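Prernum Everyday Tee, Tan

Brillside house label. Jersey knit, short sleeve, twin-stitched hem. Sold singly or in a bundle of 7.

Why we stock it

We were not keen. Prernum sent us the usual sheet with the usual words on it: drape, recovery, "folds like new." Every shirt folds like new when it is new. What we wanted to know was how it behaves on an ordinary Tuesday, pulled out of a basket with everything else and put into a pile by somebody who would like to be doing something else.

So we kept a sample set in the shop laundry from July onward and washed it with the rest. What follows is our own opinion. The maker has not approved it and may not enjoy it.

The fabric

It is a light, smooth knit with a bit of sheen. The sheet calls the sheen "luxurious." We would call it noticeable, and if you like a flat, dry cotton look you should order something else. The weight is pleasant in warm weather and a nuisance on the folding table, where the cloth slides over itself and the second fold wants to undo the first. You get used to it. Smooth each layer with the side of your hand before you turn the next one and it will stay put.

It creases, too. The sheet says "crease resistant," and we have asked Prernum twice what it is resisting. The creases are shallow and most of them go when the shirt is worn, but a fold left under a heavy stack for a week will still be there in the morning.

The hem

Two rows of stitching, close together, in thread that matches the cloth. We have had no complaints about it. Ermanno De Luca, our buyer, pulled at the hem of every shirt in the sample set and could not get a stitch to lift, and he was trying. The seam can pucker where the cloth gets bunched. Flatten it with your fingers before folding or the pucker gets folded in with it.

Tan stitched hem, and folding from the basket.
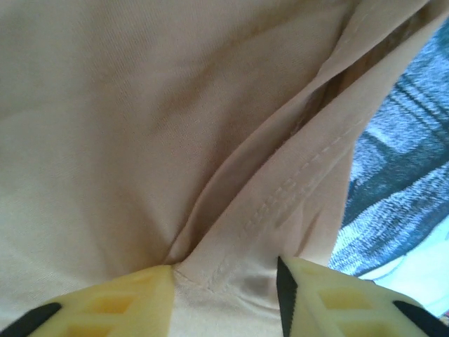
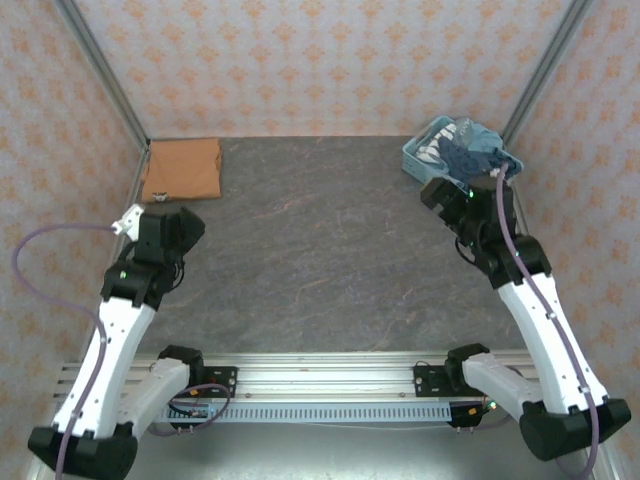 Folding and storage

Lay it face down, sleeves in, sides in, then bottom to top in two turns. Prernum prints a seven-step method on the packaging. We tried it and got the same rectangle with more effort.

- Fold it soon after drying. Left in a heap, this knit takes the shape of the heap.
- Keep it out from under jeans.
- Shelf or drawer, either is fine. On a hanger the shoulders go a little pointed.

Care

Cool wash, inside out, low tumble or line. Skip the fabric softener, which made our samples even more slippery. A cool iron is enough if you must iron it. We mostly didn't.

The color

One shade only. Prernum calls it Sala, after nothing we could discover. It is tan. It goes with navy and light blue very well and shows coffee less than you would expect - it does show oil.

Compared with the Wivow tee

The Wivow is thicker, duller to look at and easier to fold. It also takes longer to dry. If you hate folding, buy the Wivow. If you run hot, buy this one.

Details

Item number: 458
First order: 200 shirts, restocked when those are gone
Bundle: 7 shirts, all the same size
Returns: unworn, with the label still in. We do check.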